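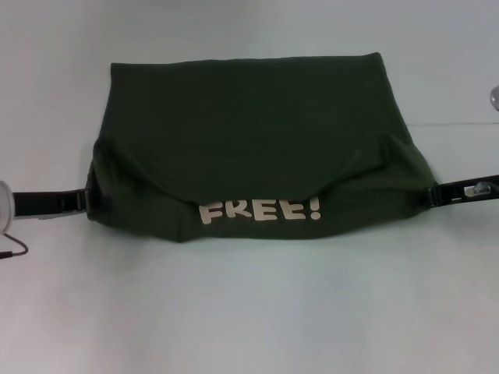
Yorath, 8/16/22

My mother folded T-shirts on the end of the bed, in thirds, with her chin doing the work of a third hand, and for most of my life I assumed that was simply how it was done. Then I moved into a share house in Bandell and found that there were four of us under one roof and four different ways of folding a T-shirt, one of which was to roll it up like a sleeping bag and hope for the best. We had some surprisingly heated talks about it over the washing basket, and I've been a bit of a nosy parker about other people's drawers ever since.

The humble tee is a funny thing to fold, when you think about it. A tea towel is a rectangle and wants to stay a rectangle. A pair of jeans practically folds itself along the seams. But a T-shirt is a big soft square with two flaps sticking out at the shoulders and a curved bit at the neck, and the knit stretches a little every time you tug it, so the two sides never quite agree with each other. Dark ones are the worst in my experience, and I say that as somebody whose whole wardrobe seems to have drifted towards olive and bottle green. You can't see the creases properly until the shirt is already in the pile, looking lumpy.

Then there's the question of the printing. Plenty of us have a tee or two with a word on it, and where that word ends up after folding is a matter of real feeling in some households. A big cream "FREE!" on dark green cotton, peeking out along the bottom edge of a folded bundle, is easy to find at six in the morning with the lamp off. Fold it the other way and the lettering disappears inside, and you'll be lifting every green shirt in the drawer to find the one you're after. I like my words on show. My sister likes hers hidden, to save the print from rubbing, and she may well be right, but her drawer looks like a paint chart with one colour on it.

When I put a call out in the Woturell newsletter last December, asking readers how they fold, I expected a dozen polite notes and got a proper mailbag — letters, drawings, even a folded paper shirt to show the order of the steps. Once I'd sorted through them all (at the kitchen table, with a great deal of tea), nearly everyone agreed on the beginning, whatever they did afterwards. Lay it flat first.
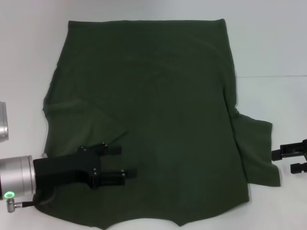

700 words

Flat means flat, too, on a table or a bench you can get your arms across. A bed is lovely and soft but it sags under your hands and the shirt sags with it. On a tabletop you can smooth the body out from the middle, get the hem running more or less straight, and see what you've got before you commit to anything. Some people stand at the neck end and some stand at the hem end, and I've tried both and settled on having the collar nearest my belly, so the hem comes back towards me when I fold it over.

Sleeves come next, one at a time. Bring the first one in across the body and pat it down along its crease before you so much as look at the other. I used to do both at once, arms crossed like somebody hugging themselves, and always ended up with one sleeve sitting higher than its mate. If the sleeve makes a little ridge, leave it be. It will settle under the weight of the rest.

After that it's a matter of taste and of how deep your drawers are. Mine came from a clearance at Tarkeo and are so shallow that a shirt folded in half and half again will catch on the runner above, so I fold in thirds and press the air out with my forearm. Carry the bundle with a hand at each end and it will bunch in the middle, as mine always did. Slide one palm underneath and you'll keep the top smooth all the way down the hall.

I've gone back to folding on Sunday evenings, with the radio going and the back door open. It takes me a good while longer than it should, mostly on account of stopping to remember where each shirt came from, and the sock basket still hasn't been touched.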